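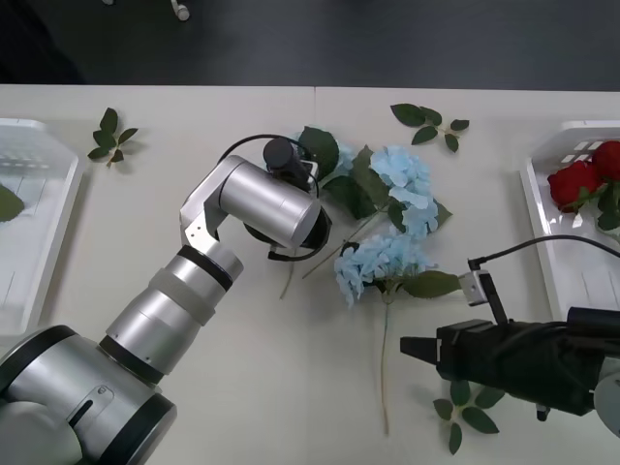

Blue hydrangeas between the two arms, with the roses waiting in the tray at right.

Flower season has come early to the Birnel Robotics Club! Our two-arm team has spent every Friday since October on Tustunetti, a project with a very simple goal (sort a messy table of artificial flowers so the stems, blooms and leaves end up where they belong) and a surprisingly long list of ways to get stuck.

If you've only come to our line-follower nights, this is a different kind of fun. Flowers are floppy, they overlap, and a leaf that's easy to grab when it lies by itself becomes a puzzle when it's tucked under a big fluffy bloom. Two arms have to share the same patch of table, too, so the students are learning to plan turns: one arm holds back while the other goes in, and then they swap. The first few weeks had a lot of polite waiting, with both arms convinced the other one should go first.

The students drive the arms by hand and save each run, and those runs are what the sorting program learns from. The club has saved 2,040 so far, and the target is 3,000 before we pack for the Bedar student showcase. Our best evening brought in 102 runs, which called for extra pizza. Anyone who has tried to pick up a flat leaf with two short fingers will know how good that is!

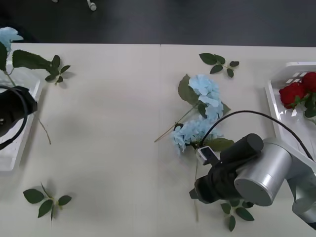

Both grippers over the table, one by the left tray and one at the hydrangeas.

Roses have been the friendlier flower. The heads are compact and the pickup point is easy to agree on. Hydrangeas are another story, and the team has had a lively argument going about whether to go for the stem or the base of the bloom. The stem side is ahead at the moment, but the bloom side has asked for a rematch and is going to get one.

We also changed how we log a run. The old notes only said "good" or "bad," and by the time someone sat down to read them, "bad" could mean almost anything. Now drivers pick from a short list (missed grab, dropped, arms too close, wrong tray) and add a line of their own if they feel like it. Some of those lines are very funny and will be read aloud at the spring social.

There's room for 10 more drivers, and you don't need to know any code to start. Come to the Böttcher Building workshop on Friday at 4:30, tie back long hair, and plan on staying until 6. New drivers begin with single leaves and move up to full stems when they're ready. If you have artificial flowers at home that you no longer want, bring them along, especially anything with a bendy stem. We'd love to try tulips next!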